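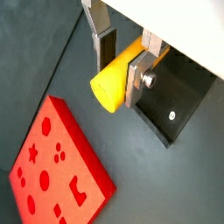 3.2 Sorting board and pieces

The study used the red sorting board from the Ornico play set, together with the pieces sold with it. The board was chosen after a review of the shape sorters held in the Wornmont toy collection. Many of the sorters in that collection have four or five openings of clearly different outline, and older children complete them with few errors. The Ornico board presents a wider range of outlines in a compact grid, and several of its openings resemble one another closely enough to produce errors of interest to the present work.

The openings are set in three rows of three (Figure 1). They differ in outline, in size, and in the number of separate holes that make up one position. Most positions consist of a single opening, such as the circle at the center of the board or the star beside it. Two positions are compound: one is a pair of small slots, and the other is a cluster of three small round holes. We treated each compound position as one target throughout, and the term "opening" in the sections that follow covers both kinds.

Pieces were grouped by the outline they present when held ready for placement. This point matters most for the cylinder. Viewed toward its flat end, a cylinder shows a circle; viewed from the side, it shows a straight-edged form that may be matched by eye to a slot. A child who picks up a cylinder lying on its side must therefore turn it, or at least picture it turned, before the match to the round opening becomes clear. The yellow cylinder was accordingly coded twice, once for its end and once for its side, and the two codes were kept separate in the analysis.

3.3 Similarity of openings

Before testing began, we obtained similarity ratings for every pair of openings from 128 adults who took no part in the main study. Ratings were collected on paper with printed outlines drawn to the size of the openings. Compound positions were printed in full. Raters were asked to judge outline only and to disregard size, although comments on the returned forms suggest that many found the two hard to separate, particularly for the small oval and the larger rounded oval.

The ratings were combined using the Heydari procedure, which gives each pair a single value and permits unequal numbers of ratings per pair. The star was rated as least like any other opening. The highest values were found among the narrow slots and between the two oval forms. The arch-shaped opening received mixed ratings: some raters grouped it with the rectangular forms, and others placed it alone.

3.4 Layout and starting position

Figure 1. Sorting board with nine openings in its upper face. A black holder with a curved upper edge stands at one corner of the board. 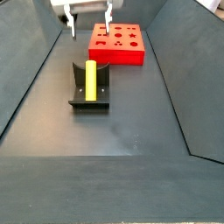
The position of an opening within the grid can influence the choices made by young children apart from its outline. In the pilot sessions at Flumholm, openings in the row nearest the child were tried first more often than those in the far row, whatever piece was in hand. The orientation of the board was therefore varied between sessions, so that each outer row served as the near row in an equal number of sessions. The central opening keeps its place under such a rotation and was analyzed separately.

A dark gray surface was used under the board in all sessions. The contrast between surface and board was considered sufficient for the edges of the board to be found easily. Contrast within the board is lower, with the openings appearing as a darker red against the lighter red of the upper face. Lighting was held at a color temperature of 3000 K to limit differences between sessions in how readily the openings could be told apart.

Each session began with 3 practice placements, which were excluded from all totals. The main data set contains 200 sessions. Sessions in which the board was moved by the child were retained, and the new orientation was recorded at the time of the next placement.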